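Greltano Workshop News, 23 July 2024

A loose pad on the Gistano hand gripper, and what we ask you to check

In the last issue I promised to write about the new shelves at Preleddale. They must wait until the next one, for we had a fault in the recording work and I think it concerns everybody who takes a gripper in the hand.

As most of you know, we record with the Gistano, the hand-held gripper, and from these recordings the arm in the back room learns how to take hold of things. In April we started with the compartment boxes, the ones with the see-through lid. By the end of last week there were 453 recordings of them. When Malsha Seneviratne played these back to prepare them for training, she noticed that in a part of them the box turns a little at the moment of the grip, always in the same direction. She first thought of the person and not of the tool, and compared two people who record very differently. The turning was the same with both.

We then looked at the fingers. The lining of the left finger had come loose along its top edge and a strip of it was curling outward. If you press the finger against the side of a box, the strip can fold in between, and one part of the finger touches the box before the other part. When we held the strip down with a thumb and measured with a feeler gauge, and then let it fold in, the difference was 2 mm. For a soft object it would hardly matter. With a stiff plastic wall it is enough to push the box askew.

The arm had copied this very faithfully. In the trial on Thursday it closed on a full box, the box turned, the lid sprang off and the screws inside went over the floor. One screw went into the belt guard, and the arm did not stop by itself. Somebody had to press the red button. No person was hurt, but I do not like that it had to be a person who noticed. The force limit was set for empty boxes and it had not been changed when we went over to full ones. This is a second mistake, and it is mine. I have now written the limit on the card beside the button, so that it is seen before each start. 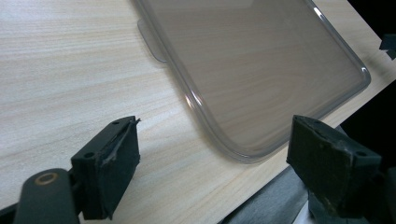
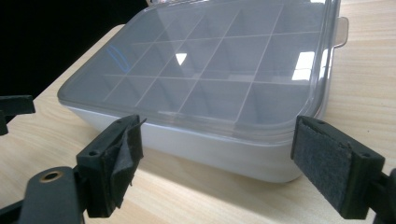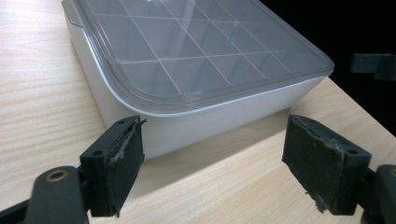
The loose strip is on the left finger, at the top.

Malsha Seneviratne does not agree with me that we should throw away all the recordings of the boxes. She wrote to me that the loose edge must have begun small, that the early ones show no turning at all, and that if we delete everything we lose the good work of many afternoons and will probably make the same error again with a newer pad. She has gone through them one after another and proposes to take out 134 and keep the others, with a note attached. She also says that the inspection should have been in the start procedure from the beginning, and that she asked for it in spring. I have looked for her message and she is right, she did.

So we do it in her way. The 134 are moved to a separate folder and are not to be used for training. Please do not delete them, we still want to compare them with the new ones.

The pads themselves are glued. Hinrichs, from whom we get the adhesive sheet, sent us a fresh roll and advised to clean the finger with alcohol and to leave the pad under pressure overnight before the first use. We had given it twenty minutes. From now on the pads will be changed after 3000 grips, or earlier if an edge can be lifted with the fingernail. The counter is in the recording program, under Tool, and must be set back to zero by the person who changes the pad.

Before you begin a session, please open the gripper fully and look at both fingers from above and from the inside. Pull lightly at every edge of the lining. If something moves, hang the red tag on the handle and take another gripper. Please do not repair it with a piece of tape, also not for only one afternoon, as tape slides differently and we would see this again in the recordings.

Full boxes are not allowed on the arm until the force limit has been tested again. Empty boxes may be used as before, with one person standing at the button. The test is planned for next week, and I still need a second pair of hands for it. If you have a free morning, write to me or leave your name on the sheet by the door.

Sandamali Howlader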